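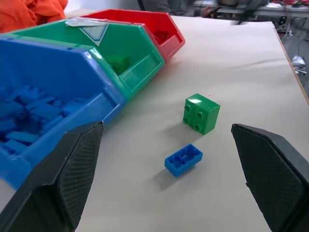 Wrist camera view. Green 2x2 studs up, blue 2x4 studs down.

Sorting bricks, part four: the upside-down problem

Print this post | E-mail this post

The Trallelthorpe robotics club has been working on the brick sorting task for the Broketti student round since June. The rules are short. Bricks are placed on a flat table within reach of the arm. Each brick has to end up in the bin of its own color: blue, green or red. A brick in the wrong bin costs more than a brick left on the table. Orientation is not scored, but the judges may place a brick any way they like, including on its back.

Color has given us very little trouble. The bins and bricks are saturated plastic on a light gray surface, and plain hue thresholds separate them well. The one adjustment was to mask out the bins themselves. The first version of the detector reported the blue bin as a very large blue brick and sent the arm to it. Elīna Sepp wrote the mask. It uses fixed polygons, so it has to be redone whenever the row of bins is moved. We have put pencil marks on the table for that.

Grasping is where the time goes. With studs up, a brick has a clean top face and the detector gets a good rectangle from it. With studs down, the camera looks into the hollow side. The walls come out bright, the inside comes out dark, and the tubes break the dark part into pieces. Our first detector took the pieces as separate small objects. On a 2x4 it would pick one of them, usually near an end, and close the fingers there. The brick then rotated in the grip and often dropped before it reached the bin.

Three changes went in this month.

First, filled contours. After thresholding we keep only the outer contour and fill it before fitting the rectangle. I should have done this at the start. It fixed most of the off-center grasps on studs-down bricks.

Second, shadows. The lamp side of the table gives every brick a soft shadow on the opposite side, and with a low saturation threshold the shadow of a blue brick was counted as part of the brick. The rectangle came out too wide by several millimeters, and always in the same direction. Raising the threshold helps but starts to eat the darker side face of the green bricks. We now use a separate threshold per color, which is ugly and works.

Third, approach angle. The fingers have wedge-shaped tips and a diamond-pattern rubbery surface on the inside faces. The pattern holds well on a flat brick wall. It holds badly on a corner. We now turn the wrist to line up with the long sides of the brick before descending, so the fingers close across the short dimension. On a 2x2 there is no long side, and the angle estimate jumps by 90 degrees from one image to the next. Rosalie Koller added a rule that takes whichever of the two angles needs less wrist rotation. The arm stopped twitching above the small bricks after that.

Neighbors are still unsolved. If two bricks lie close together, the open fingers can come down on the second one. At present the planner checks for free space on both sides of the target and skips the brick if there isn't enough. That is acceptable when the other brick can be removed first. If each blocks the other, the program loops. Elīna wants to push one aside with a closed gripper. I would prefer to try a partly open grip first, as it needs no new motion.

Settings, for anyone on the team reading this at home:

Descent speed: 4 on the Feneo controller scale. Don't raise it.
Image buffer: up to 3,000 images, oldest overwritten.
Run length for tests: 11 bricks, mixed orientation.
Retries per brick: 4, then skip and move on.

Please write down the run number before you change a threshold. I spent most of an evening comparing two logs that turned out to have different values for green.

The notes on contour fitting are from Ķēniņš, the blue binder on the club shelf, chapter on silhouettes. It predates our camera but the math is the same. Put it back when you are done.

Next on my list is the bin drop. The arm releases at a fixed height over each bin, and once the blue pile builds up, a brick can land on top of it and slide toward the front opening. I have started a version that shifts the release point farther back after every few drops. It runs in simulation. I have not tried it on the table.

Last updated: 2020-08-23

Contact | Copyright by the author, all rights reserved | Back to top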